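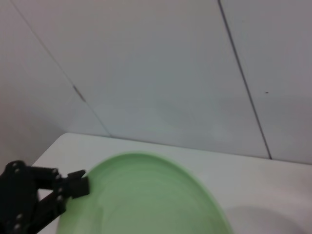 Geschirr in der möblierten Mietwohnung: Wer ersetzt fehlende oder beschädigte Teile beim Auszug?

Forum Wohnen und Mietrecht – Bereich Möblierte Vermietung

Eingestellt von Lucía Sepúlveda im April

Sehr geehrte Mitglieder des Forums,

ich habe eine möblierte Zweizimmerwohnung im Haus Esteban bewohnt, das von der Hausverwaltung Zaravham betreut wird. Das Mietverhältnis dauerte 14 Monate und wurde von mir fristgerecht gekündigt. Bestandteil des Mietvertrags war eine Inventarliste, in der unter anderem die Küchenausstattung aufgeführt ist: Teller in zwei Größen, Schüsseln, Gläser, Besteck, zwei Töpfe sowie diverse Kleinteile.

Bei der Rückgabe der Wohnung wurde das Inventar durch eine Mitarbeiterin der Verwaltung geprüft. Beanstandet wurden vier Teller mit abgestoßenem Rand, ein fehlendes Glas und deutliche Kratzer in einem der Töpfe. Einige Wochen später erhielt ich eine Abrechnung, nach der von meiner Kaution 229 Euro einbehalten werden sollen. In der Begründung heißt es, das Service werde in der vorhandenen Ausführung nicht mehr einzeln geliefert und müsse daher vollständig neu beschafft werden. Eine Rechnung oder ein Angebot lag dem Schreiben nicht bei.

Bei der Übergabe zu Mietbeginn habe ich die Liste unterschrieben. Der Zustand der einzelnen Teile wurde darin nicht vermerkt, es gibt lediglich eine Spalte für die Stückzahl. Fotos habe ich damals leider nur von den Wänden und vom Bad angefertigt. Nach meiner Erinnerung waren mindestens zwei der Teller bereits bei Einzug leicht beschädigt, belegen kann ich dies nicht.

Ich bitte um Auskunft zu folgenden Punkten: Darf die Verwaltung ein vollständiges Service berechnen, wenn nur einzelne Teile betroffen sind? Ist das Alter des Geschirrs zu berücksichtigen? Und wie ist mit dem Topf zu verfahren, der weiterhin benutzbar ist?

Für Ihre Rückmeldungen danke ich Ihnen im Voraus.

Mit freundlichen Grüßen
Lucía Sepúlveda

Amparo Olmedo
Langjähriges Mitglied

Sehr geehrte Frau Sepúlveda,

vorab der Hinweis, dass in diesem Forum keine Rechtsberatung im Einzelfall erfolgt. Die nachstehenden Ausführungen geben meinen Kenntnisstand aus der Verwaltungspraxis wieder.

Grundsätzlich hat der Mieter Veränderungen oder Verschlechterungen der Mietsache, die durch den vertragsgemäßen Gebrauch herbeigeführt werden, nicht zu vertreten. Dies ergibt sich aus § 538 BGB und gilt auch für mitvermietete Einrichtungsgegenstände. Gebrauchsspuren am Topfboden oder matte Stellen auf Tellern wären demnach im Regelfall hinzunehmen. Anders verhält es sich bei Teilen, die durch unsachgemäße Behandlung zerbrochen sind oder ganz fehlen. Hier kommt ein Ersatzanspruch des Vermieters in Betracht. Für das fehlende Glas werden Sie vermutlich aufkommen müssen.

Zur Höhe: Zu ersetzen ist nach allgemeiner Auffassung der Zeitwert. Wird ein gebrauchter Gegenstand durch einen neuen ersetzt, ist ein Abzug »neu für alt« vorzunehmen. Bei Alltagsgeschirr, das bereits durch mehrere Mietverhältnisse gegangen ist, kann dieser Abzug erheblich sein. Ich würde die Verwaltung daher schriftlich auffordern, Anschaffungsjahr und Anschaffungspreis mitzuteilen und den entsprechenden Beleg vorzulegen.

Die Berechnung eines vollständigen Services halte ich für fraglich. Bei einfachem Gebrauchsgeschirr dürfte es in der Regel zumutbar sein, einzelne Teile durch ähnliche zu ergänzen, auch wenn Farbton oder Form geringfügig abweichen. Etwas anderes könnte gelten, wenn es sich um ein hochwertiges, zusammengehöriges Service handelt und dies im Vertrag so bezeichnet ist. Bitte prüfen Sie den genauen Wortlaut der Inventarliste.

Bezüglich der Vorschäden ist Ihre Position nicht aussichtslos. Eine Liste, die ausschließlich Stückzahlen enthält, belegt den Bestand, sagt über den Zustand jedoch wenig aus. Dass ein Schaden während der Mietzeit entstanden ist, hat im Streitfall zunächst der Vermieter darzulegen.

Für das weitere Vorgehen empfehle ich, der Abrechnung schriftlich zu widersprechen, für die Vorlage der Belege eine angemessene Frist zu setzen und die Auszahlung des unstreitigen Teils der Kaution zu verlangen. Eine Kopie des Rückgabeprotokolls sollten Sie ebenfalls anfordern, sofern Ihnen diese nicht ausgehändigt wurde. Falls Sie Mitglied eines Mietervereins sind, kann das Schreiben dort vorab geprüft werden. Auch eine private Haftpflichtversicherung kommt unter Umständen für Schäden an gemieteten Sachen auf – bewegliche Einrichtungsgegenstände sind allerdings nicht in jedem Tarif eingeschlossen.

Mit freundlichen Grüßen
Amparo Olmedo

Stidamero

Bei uns wurde so etwas über die Kaution verrechnet und damit war die Angelegenheit erledigt. Es empfiehlt sich, vor dem Auszug gleichartige Teller nachzukaufen und in den Schrank zu stellen. Gebrauchte Einzelteile sind auf Flohmärkten für bis zu 4 Euro erhältlich.

Disunby
Hausverwaltung, gewerblich

Sehr geehrte Damen und Herren,

ergänzend aus Sicht einer Verwaltung mit 16 möblierten Einheiten: Wir führen das Kücheninventar seit einigen Jahren mit einer Zustandsspalte (neuwertig, gebraucht, beschädigt) und lassen dem Mieter nach Einzug eine Woche Zeit, Abweichungen nachzumelden. Die Zahl der Auseinandersetzungen ist seither merklich zurückgegangen. Einzelne Teller und Gläser berechnen wir nicht, solange der Bestand für die vereinbarte Personenzahl ausreicht.

Den Ausführungen von Frau Olmedo ist im Wesentlichen zuzustimmen. Dem Vorschlag, Teile ohne Rücksprache auszutauschen, würde ich mich nicht anschließen. Das Inventar steht im Eigentum des Vermieters, und ein Ersatz sollte vorher abgestimmt werden. In den meisten Fällen wird eine Verwaltung damit einverstanden sein.

Mit freundlichen Grüßen
Disunby

Nachtrag von Lucía Sepúlveda

Ich danke für die ausführlichen Hinweise. In der Inventarliste steht lediglich »Teller, groß« und »Teller, klein«, ein Service ist nicht genannt. Der Widerspruch ist an die Verwaltung abgegangen, die Belege habe ich angefordert. Eine Antwort liegt noch nicht vor.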